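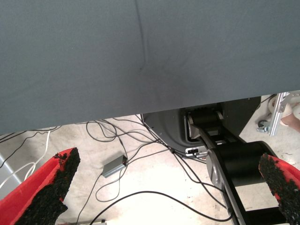
I have been asking the same question since December, when my sister-in-law's dishwasher broke and she said, only half kidding, that she would wait for a robot: can a machine do an everyday chore yet? I mean a real one, in a real house or a real shop, with the usual mess left where it was. I used to picture the hard part as the grabbing. Then I started thinking about floors. Look at how many black cables can end up looping and crossing over one stretch of concrete, with a white one running off on its own and a little gray box sitting in the middle of it all, and then a cloth hanging down so you can't see what is behind it. You or I would sigh, crouch down and start sorting. For a machine, nearly every piece of that is its own separate problem.

I got to talk about this at length during the open afternoon at Guvimdale, the workshop two towns over where a small crew has been trying out chores with arms and grippers. I stayed far longer than I meant to (I had groceries in the car, oh well!) and came home with a notebook full of scribbles. They keep a log of every try, and when I visited they had 1130 tries written down across 8 chores. Of those, 377 were ones they were willing to call finished without anybody stepping in. That was a lower number than I expected, and I liked them a lot for telling me.

The chores that go well are the ones with stiff things that stay put. A cup on a shelf, a box into a bin, that sort of thing. Wiping a counter went better than I would have guessed. Anything floppy is where it gets rough - towels, bags, and most of all cords. A cord moves when you touch the other end of it. It hooks on a wheel. It looks exactly like the cord lying across it, and if you pull the wrong one, something somewhere gets unplugged. My vacuum cleaner and I have been having that same argument for years, so I had some sympathy.

Shops seem to be further along than houses, at least from what I heard. Sönmez, the bakery supply place on the Jekstead road, has had an arm stacking trays for 7 months and they are happy with it. But the trays are all one size and they come down the same chute, and a person still sweeps under the thing at closing time. My kitchen has never been that orderly for one whole day.

I did ask what they would want me to change at home if I had one of these tomorrow. The answer was to get everything off the floor first, which made me laugh out loud, as that's the very chore I was hoping to hand over. They also said good light helps, and that long tablecloths are a nuisance when the machine has to look underneath.

So no, I am not saving up yet. I do plan to go back once they start on laundry, and Doniria, the repair café, has asked if I'd write up that visit for their newsletter too. In the meantime I bought a pack of cable ties and spent a whole evening behind the television, and there are still two cords back there that I can't match to anything.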